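4. Evaluation of the Pruldale handheld collection kit

4.1 Kit under review

The Pruldale kit is sold as a complete package for recording two-handed manipulation without a robot arm. The package under review consisted of a pair of handheld grippers, a head camera, a recording unit and a yearly license for the processing service run by Grulov. The service accepts raw recordings and returns synchronized video, gripper trajectories in a common coordinate frame, and a per-episode quality score. We bought the kit at list price and had no contact with the vendor during the trial other than two support tickets, both described in Section 4.4.

Three questions were of interest. The first was whether an operator with no background in robotics could reach a stable recording rate in a single session. The second was whether the returned trajectories were accurate enough to train a policy for tabletop rearrangement. The third was how much of the recorded material would be rejected by the service, given that rejected episodes are billed at the same rate as accepted ones.

4.2 Task and tracking conditions
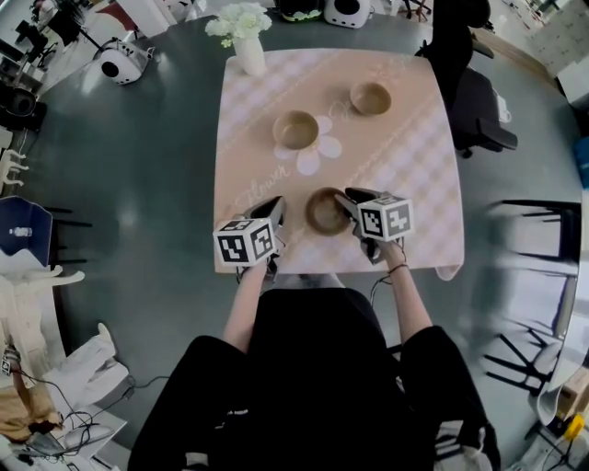 The bowl task was selected from the Kosstead tabletop set, in which round, shallow objects are grasped at the rim and moved between positions on a flat surface. Rim grasps are a hard case for handheld collection. The jaws must approach at an angle, and a small error in wrist pose decides whether the object is lifted or pushed. Tracking in the head view depends on the fiducial cubes carried by each gripper, and the operator's posture has a direct effect on it: with the jaws angled down toward the nearest bowl, the cubes on either side of it are tilted so that two patterned faces of each remain in view. The processing service needs only one readable face per gripper for a pose estimate, but the manual recommends two, and our results support that advice. Pose jitter rose sharply in segments where one face was available. A seated operator was used throughout, which kept the distance between the head camera and the work surface within a narrow band.

Tablecloths were not controlled for. The Kosstead protocol asks for varied surface patterns and gives no limits on printed text or contrast, and we followed it as written.

4.3 Recording rate and rejection

Data were collected by two operators, one of whom had used an earlier Smits device. Each session lasted 30 minutes, excluding calibration. In total 2,632 episodes were submitted to the service, of which 600 were rejected. The dominant rejection code was loss of marker tracking, followed by clock drift between the two grippers. Drift was confined to sessions in which the recording unit had not been restarted after a battery change – a step that the quick-start sheet omits and the full manual places in an appendix.

Calibration took six minutes per session once the procedure was familiar. The novice operator reached the same episode rate as the experienced one before the end of the first session, but with a higher share of rejections. The gap closed after the operator was told to pause briefly before each grasp.

4.4 Gripper view

The head view alone was not sufficient for contact timing. At the moment of closure the jaws often hide the rim, and the service falls back on the gripper cameras to place the contact event. These cameras have a wide field of view, and a large part of each image is taken up by the gripper housing. The vendor supplies a fixed mask for this region. Our first support ticket concerned the mask, which had been generated for an older housing and removed part of the useful image near the jaws. A corrected file was delivered within the support period.

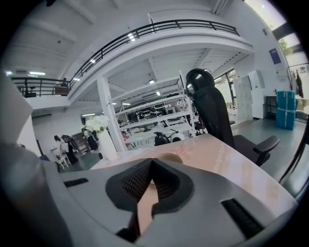
Figure 6. View from a gripper camera. The gray housing fills the lower half of the image; the pink work surface and the room lie beyond it.

The wide view has a second effect. Much of the image outside the mask is background, and people may appear in it. The license places the duty to obtain consent on the customer, and face blurring is a paid option. The second ticket asked whether blurring is applied before or after upload. The answer was after, which will rule out the service for some sites unless blurring is done locally first.

4.5 Cost

Since rejected episodes are billed, the effective price per usable episode depends mainly on operator discipline. We advise a short paid pilot before any volume commitment.

Acknowledgments. Simin Daneshvar maintained the recording unit. Ivars Mets checked the rejection codes against the raw logs.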